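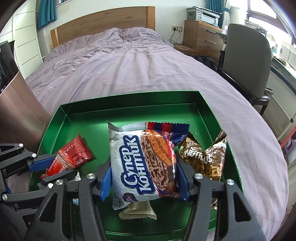
Callum Tindall wrote in to say he'd set up all 29 homes at Kamano before he found out the room list can't be copied from one house to another once you've typed it in by hand, and couldn't the guide please mention that first? It can, and now it does. Sorry, Callum! Please read the caution just below before you touch anything.

CAUTION: Make your house plan before you make your houses. A room you type straight into a house belongs to that house forever and won't copy anywhere. A room that comes in from a plan copies as often as you like.

3. Setting up your first house for a punch list walk

Last updated 04/08/2019. This section goes with the office version of Standari and the tablet app. I'm assuming you've already made your account and signed in on both (Section 2), and that you've got the builder's drawings somewhere you can open them, because you'll be flipping back and forth a lot.

I run the walks for a small builder called Storner, so my examples all come from our sites. We build detached homes and a few attached ones, and the plan I use the most is the Sedgwick, a two-story house with the garage on the left. Swap in your own names as you go.

3.1 Making the plan

1. In the office version, open Plans and click New. Give the plan the same name the builder uses on the drawings. Ours says Sedgwick on sheet one, so it says Sedgwick in Standari too.

2. Add the floors first, bottom to top. If there's a basement, that's your first floor as far as the software cares, whatever it says on the elevator button.

3. Add the rooms under each floor in the order you'd walk them. I start at the front door and go clockwise with my shoulder to the wall. It feels silly the first time and then you can't do it any other way.

4. Add the outside as a floor of its own, with front, back, both sides and roof as the rooms. People forget this one all the time and end up with gutters listed under Hall.

5. Under each room, tick the parts you want to check: walls, ceiling, floor, trim, doors, windows, outlets, plumbing. You can add your own. I added "closet interior" after a closing where we found bare drywall behind the hanging rail. That was a fun phone call.

6. Click Save, then Lock. Until a plan is locked you can't build a house from it.

Note: The room name field holds 40 characters. Anything past that gets chopped on the tablet with no warning, so "Bedroom over garage with the sloped ceiling and window seat" is going to come out as something strange. Short names, please. 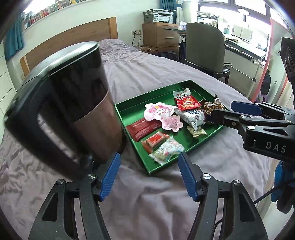
Sort out what belongs on a punch list before you start tapping in items, and get the whole crew to agree on it. My rule is that if it's fixed to the building, or the contract says it's supposed to be there, it goes on. Scratched window, yes. Missing doorstop, yes. Anything somebody carried in stays off, even when it's sitting right in the middle of the room you're checking, like the black kettle and the green tray on that bed. If you need something moved so you can see the wall or the outlet behind it, use the Access button and type what's in the way. That puts the part on hold and leaves it out of the defect total, so the painter doesn't get blamed for furniture.

3.2 Making the house

1. Open Houses, click New, and pick your plan from the drop-down. If your plan isn't there, it isn't locked. Go back to step 6 above.

2. Type the lot number, then the street address if there is one yet. Leave the address blank if the town hasn't assigned it. Don't make one up to get past the screen! The blank is allowed, and a made-up address will print on the buyer's copy.

3. Choose Standard or Mirrored. Mirrored flips left and right for every side room and outside wall. We build the Sedgwick both ways and I have absolutely sent a siding crew to the wrong wall.

4. Add the trades. Each trade needs a name, a contact and an email address, and every part you ticked in the plan needs a trade to go to. Parts with no trade show in orange. You can save with orange showing, but those items won't be emailed to anyone.

5. Set the closing date and the walk date. I leave two weeks between them if the sales office lets me, and they usually don't.

6. Click Save and Send to Tablet. Wait for the green check mark before you leave the office, especially if your site has lousy signal. Ours at Kamano has one decent spot and it's beside the dumpster.

CAUTION: Changing a house from Standard to Mirrored after a walk has started moves every item already logged to the opposite side. There's no undo. If you picked the wrong one, delete the house and make it again before you log anything.
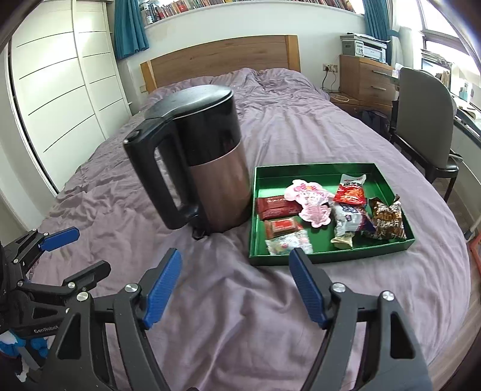 Can two people log items in the same house at the same time? They can, as long as each of them takes a different floor. If both open the same floor, the tablet that syncs last wins, and the other person's items on that floor are gone.

I'd still have everyone meet in the kitchen and sync before going home. Zuleica Sampaio does our upstairs floors and I do downstairs and outside, and we've stuck to that for long enough that I don't even know where the attic hatches are anymore.

3.3 Checking the setup before the real walk

Try one practice item in each new house. It takes a minute and catches nearly everything that can be wrong with the steps above.

1. On the tablet, open the house and tap any room.

2. Tap a part, tap Add, and type TEST as the description.

3. Take a photo of anything. The floor is fine.

4. Tap Save, then Sync.

5. Back in the office version (or on your phone, if you're stuck on site), check that TEST is under the right room, with the right trade and the photo attached.

6. Delete TEST from the office version. Deleting it from the tablet only hides it, and it'll come back to haunt you on the printed list.

Note: If the photo is missing but the words came through, your tablet is probably set to hold photos until it finds Wi-Fi. Go to Settings, Sync, and turn on Use Cell Data. Keep an eye on your plan if you do this, since a big house can run to 400 photos by the time the buyers have had their say.

Note: If the item came through under the wrong trade, fix it in the house, not in the plan. A locked plan can be unlocked and changed, but houses you've already made from it won't pick up the change.

3.4 Naming your items

You can type whatever you like in the description, but the painter reading it in May has no idea what you were looking at in April. I write the place first, then the problem, then the fix if I know it. "Left of window, nail pop, fill and paint." If you've got blue tape on the wall, write "taped" at the end, so whoever comes to fix it knows to look for tape and knows to take it down afterward.

Leave out opinions. The buyer gets a copy of this list with your name at the bottom, and so does my boss.

When the practice item has come and gone cleanly, your house is ready to walk. Charge the tablet overnight and go on to Section 4.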